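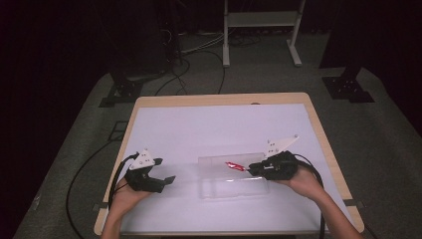 Clear container, white sheet, small red thing just inside the right end.

Clear bins vs. opaque bins: the thread that ate September

tegwen_p
Moved into a smaller place and I'm redoing every closet. My sister swears by clear plastic for everything. I think clear bins are how you get to look at your mess from more angles. Talk me out of the opaque ones.

Wosa70
Can't talk you out of it, I'm with you. I went all clear in the hall closet and it looked like an evidence room. Went back to gray tubs with masking tape labels and my blood pressure thanked me.

azucenav
Hard disagree. Labels lie. I have a tub marked XMAS LIGHTS that has held tax papers through two moves. With clear you know what you own, which is the whole point of storing it instead of throwing it out.

Wosa70
The label didn't lie, Azucena. You did.

azucenav
Fair. Still buying clear.

bundon_basement
Depends on the room. Clear in the kitchen and for small stuff like batteries, candy, sewing bits. Opaque for anything fabric that sits near a window, the sun got to my quilts. And measure the shelf first. I bought 40 dollars' worth of lids that fit nothing I have ever owned.

tegwen_p
What about those long shallow ones? I've got a drawer full of ribbon and odds and ends.

bundon_basement
Good for a drawer, terrible for stacking. The bottom one bows and then you own a ramp.

jlukumay
I'd skip the bins. Half of what you're sorting should go. I got rid of 60 books and haven't missed one.

azucenav
Every storage thread, Jabari. Every single one.

jlukumay
And yet here are 1,278 posts about tubs in this subforum.

Wosa70
Some of us enjoy tubs.

tegwen_p
OK, going with clear for the drawer and kitchen, gray for the closet, and I'm not telling my sister about the gray. Does anyone know if Grondholm lids fit the older tubs?

bundon_basement
The small ones do. The big ones sort of do, if you sit on them.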